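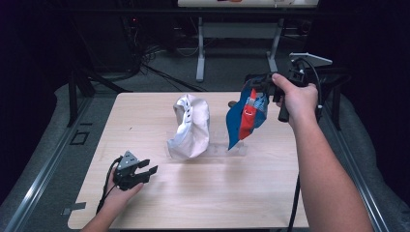
Handheld Manipulation Group, Department of Mechanical Engineering, Drultley Institute, Goltadstead

Figure 4. Cap task with two handheld grippers. The right gripper holds the blue and red cap by its top. The left gripper is open. The right cable leaves the mount in an arch and passes the operator's wrist.

5.3 Loss of the jaw signal in the cap task

Data collection for the cap task was stopped on 2023-08-25, when a policy trained on the recorded demonstrations dropped a cap during a bench trial and then drove the open jaws into the stand. The stand cracked. The person at the bench was outside the arm's reach and was not hurt. We had planned 2,000 demonstrations and had recorded 1,131 at that point. This section describes the fault we found in the recordings, how it got past our checks, and what we changed before collection started again.

The task uses soft caps and a clear plastic stand (Figure 4). An operator works with one gripper in each hand. The caps fold and sag when they are picked up, so the operator has to change the grip often, and the wrist turns further than it does in the block and cup tasks of Section 4. Each gripper sends its jaw opening over a cable at 100 samples per second. Video is recorded at 30 frames per second and the two streams are joined afterward by their time stamps.

5.3.1 What failed

The jaw opening is measured by a small sensor inside the gripper body. Its signal goes through a connector at the mount and then down the cable. When the wrist was rolled outward with the hand raised, the cable pulled sideways on the connector and one contact opened. The contact closed again when the hand came back to a neutral position. No error was raised, and the operators felt nothing unusual in the grippers, which kept working mechanically the whole time.

The software made the problem worse. The Zarkent driver we used holds the last valid reading when a sample is missing, and it gives the held reading a fresh time stamp. A dropout therefore looked like a jaw that had stopped moving. In a task where the operator squeezes a cap and carries it across the table, a jaw that stays still is the expected signal. Our automatic check looked for gaps in the time stamps and found none.

Most dropouts began after the jaws had closed, and these did little harm if the contact came back before the release. The harmful ones began during the lift, while the jaws were still closing on the fabric. In those recordings the video shows a cap being carried and the signal says the jaws are partly open. A policy trained on both learns that a cap can be carried that way. On the robot arm, the commanded opening was too wide to hold the cloth.

5.3.2 How it was found

Matěj Kubíček first suspected the policy. He retrained it with a different seed and with a longer action window, and the cap was dropped both times, always on the right side. He then replayed recorded demonstrations on the arm without any policy. Several of them dropped the cap at the same point in the motion. Since the replay used the recorded jaw signal directly, the fault had to be in the data.

Blagoje Nikolovski tested the hardware separately. He clamped the right gripper, put a fixed spacer between the jaws, and moved the cable by hand while watching the raw voltage. Pulling the cable straight down had no effect. Pulling it outward, away from the thumb, opened the contact. The left gripper did not show the fault in the same test. We later learned that its connector had been replaced in February after a separate repair, and the new part had a locking collar. The right one still had the original push fit.

We had a second chance to catch this and missed it. Two operators had written in the session log that the right cable "tugs" when reaching over the stand. The notes were read as comments on comfort and no hardware check followed.

5.3.3 Sorting the recordings

The raw voltage had not been saved, so missing samples could not be identified directly. We used two tests instead. The first looked for runs in which the jaw value was exactly the same in every sample. A working sensor always shows a little noise, even with the jaws pressed shut, and an exact run is a sign of held values. The second test compared the recorded opening with the distance between the jaw tips in the wrist video.

Any demonstration that failed either test on either gripper was set aside. We did not try to repair the signal from video. The jaw tips are often hidden in the folds of the cap, and an estimate would be weakest in exactly the part of the motion where the fault mattered. The demonstrations that were set aside are kept in a separate folder with the reason for each, and none of them is used in the results of Section 6.

5.3.4 Changes to the equipment and procedure

Both grippers now have locking connectors. The cable is clamped to the mount with a short slack loop between the clamp and the connector, so a pull at the wrist reaches the clamp first. The Tomić adapter plate had to be drilled again to make room for the clamp.

The driver was changed to mark missing samples as missing. Recording stops and a tone sounds if five samples in a row are lost. Raw voltage is saved with every demonstration. At the start of each session the operator holds a spacer in the jaws and rolls each wrist through its full range, and the session cannot begin until both signals stay steady.

For trials on the arm, we added a check on the motor current. If the policy commands a carry and the current shows that nothing is held, the arm stops where it is and waits for a person to clear it. In the bench trial described above there was no such check, and the arm went on to the placing motion with nothing in its jaws.

The new connectors add stiffness at the mount. Operators report that fine turns of the right wrist take more effort than before. We have not measured whether this changes the demonstrations themselves, and recordings made before and after the change are labeled so that they can be compared.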